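Getting the marker cup to behave

Posted in March by the bench author
5 comments | 2 shares

The simulation side of the Kodeo build has taken up most of my evenings since the arms were bolted down, and it is now in a state where I can write some of it up. For anyone who missed the earlier posts, Kodeo is my name for the two-arm bench in the back bedroom, and Riteo is the control software I have been writing for it. Riteo talks to the real arms and to the simulated ones through the same interface, so a script that runs on one should run on the other. It mostly does.

The job is a dull one. One arm steadies a pen cup, the other takes the marker out and puts it on a shelf. The shelf has three compartments and the script is told which one to use. I picked it as a first two-arm task because the holding arm has very little to do apart from staying where it is put, and I wanted to see how well it managed that before asking for anything harder.

It did not manage well. The first version of the scene used a cup with the collision shape left on automatic, which gave me a solid block with a picture of a cup wrapped round it. The marker could not go in at all and was fired across the table at the first time step. I replaced the shape by hand with 5 boxes, a floor and four walls, tilted the walls outwards slightly to match the flare, and the marker has sat in it properly since. A square cup is a good deal easier here than a round one. With a round one I would have needed a ring of thin wedges, and the marker would have found the gaps between them. 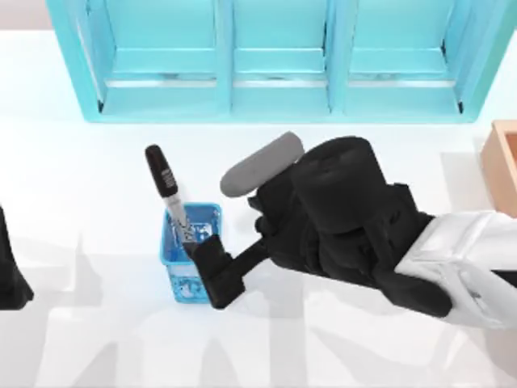

Contact between the fingertip and the cup wall was the next problem. The fingers are position controlled, so if the target is a little past the wall they push until something gives, and in simulation the thing that gives is a light cup with a high centre of mass. I tried adding weight to the cup, which hid the fault and made the real cup fall over instead. I took the weight back out and put a force limit on the finger joints in Riteo. The limit is crude. It reads the motor current, compares it with a table I measured on the bench, and stops advancing the target once the reading goes over. It needs a separate table for each arm.

Friction took longer. The default value had the marker sliding down to a different rest angle on each reset, and the grasp was planned for one angle only. I now read the marker's pose after everything has settled and plan from that. Settling takes 285 steps with my current time step. I could shorten this by starting the marker closer to its resting position, but the variation is useful and I have left it in.

The marker has a slippery barrel and a cap which is a tight fit, though not tight enough to lift by if the barrel catches on the rim. In simulation the cap and barrel are a single body, so this failure cannot occur there. On the bench it occurs regularly. I have not decided whether to model the cap as a separate body with a breakable joint or to make the script grip lower down. The second is less work.

Rendering is handled by Cemier, a small wrapper I wrote so that I could swap the lighting without touching the physics file. It is slow with soft shadows switched on, but shadows from the arms are a real nuisance for the marker detector and I want them in the training frames. The last batch came to 1801 frames and ran overnight. The detector trained on it is better on the real table than the old one, and it still confuses the black cap with a black fingertip when the two are close together. Masking out the fingers from the known joint angles should deal with most of that.

The calibration script, Kiss, has had a small fix as well. It brings the two fingertips together at a set point and works out the offset between the arm bases. It had been using the commanded joint angles where it should have used the measured ones. If you copied it from the last post, change the call in the second function and run it again with both arms warm.

Next is the shelf end of the task. The lip along the front of each compartment is low, but the marker has to clear it while held at an angle, and the planner currently ignores it.

5 comments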